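Research > Household Studies > Working Papers
Filed under: Kitchens, Storage, Everyday Objects

3. The Problem of the Round Thing

Figure 1. Translucent teal disc, plate or lid, at close range. 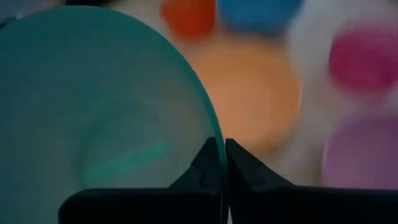
3.1 Sorting by shape

Gajewski and Haworth asked 18 households in Nusasness to put away a mixed pile of kitchen pieces without talking it over first. Square things went into cupboards. Round, flat things went on a tour of the house. A disc like the one in Figure 1, seen nearly edge-on, gives the eye little to go on, and our own coders split over "plate" and "lid" for most of February. Aerts proposed "disc," and the meetings got shorter.

Three households kept lids upright in a rack. Six stacked them flat under something heavier, then complained about the stack. Two stored them in the oven, a practice both defended with some heat. The rest had a drawer, and we were asked not to open it.

Tinted pieces fared slightly better than clear ones. Goel credits the color, which makes a rim easier to find against a pale shelf. Sadowski credits luck, and his view is treated in Section 4.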